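4 min read

We use cookies to remember your settings and to count visits. Accept / Manage

Gripper opens by itself during a pause, Amdale cell, right-hand arm

Status: closed, with one follow-up open
Severity: raised from minor to safety after the second report
Site: Flarkport, second floor
Software: Londach controller, May build

Reported problem

The arm was holding a part over the table when the operator pressed pause. The arm stopped as it should. A few seconds later the fingers opened and the part fell about a hand's width onto the tabletop. No one was hurt and the part was not damaged. The operator pressed resume, the arm carried on with an empty gripper, and the program finished with no error in the log.

The first report was marked minor and put down to a weak grip. The same thing happened the next morning with a different part, so the ticket was reopened. Pause is what people press before they reach into the cell. A gripper that moves during a pause is a safety matter whatever it happens to be holding, and the severity was changed on that basis.

What was tried first

Grip force was raised one step. No change.

Fingertip pads were cleaned and then replaced. No change. The old pads were worn on one side but still held a part when tested by hand.

The gripper cable was reseated at both ends. This looked like a fix, because the next 23 pauses were clean. The fault came back on the one after that.

The arm was power cycled and the May build reinstalled. No change.

At this point we stopped using real parts over the table. The cell was limited to slow speed and a note was put on the pendant: use the emergency stop before reaching in, do not rely on pause.

Reproducing it

We wrote a short test program that closes the gripper, lifts, waits, and gets paused at a random point by script. Out of 100 runs, the gripper opened on 31. That was often enough to work with. The arm joints never moved in any of them. Only the gripper did.

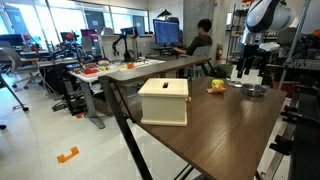 Pause timing turned out to matter more than the load. With the pause landing in the first part of the lift the gripper always stayed closed, and with it landing in the wait step it opened on most runs. We repeated this with an empty gripper and got the same pattern, which ruled out weight and pad friction. The slotted wooden box is the normal target for the insertion task, and it stayed at the near side of the table with its lid on while the fingers were kept pointing down over the far right portion. Anyone repeating the test should also keep the gripper away from the box, as an opening finger could catch the overhang on the lid.

Cause

The gripper has its own watchdog. If it hears nothing from the controller for 2000 ms it goes to its default state. On this gripper the default state was set to open.

During normal motion the controller sends the gripper a message every cycle. During a pause it is supposed to keep sending a hold message. In the May build the hold message is only started if a motion command is active when the pause arrives. A wait step does not count as a motion command, so nothing was sent, the watchdog ran out, and the fingers opened. The controller did get a state change back from the gripper but threw it away, as it does not read gripper status while paused. That is why the log was clean.

The good run after reseating the cable was chance. The program in use that afternoon has very few wait steps.

Fix

1. Default state on the gripper changed from open to hold. Done on the Amdale cell and on the spare gripper.

2. Hold message now starts on every pause, with or without a motion command. Patch applied on top of the May build.

3. Controller reads gripper status during a pause and raises a fault if the finger position changes.

The 100-run test was repeated with all three changes in place. The gripper stayed closed on every run. It was then repeated with the patch removed and only the new default state in place, and it stayed closed there too. We wanted to see that each one works without the other.

The slow speed limit has been lifted. The note on the pendant stays. Pause is a program function and was never meant as protection for someone's hands - the Flarkport setup sheet now says so in the section on entering the cell.

Still open

The Bălan cell uses the same gripper model with older controller software. It has not shown the fault, but its default state is also set to open. It needs change 1 at least. Until that is done, do not pause the Bălan arm with a part held over anything that matters, and use the emergency stop before reaching in.

Get fixes and known issues by email once a month. Enter your address to subscribe. You can unsubscribe at any time.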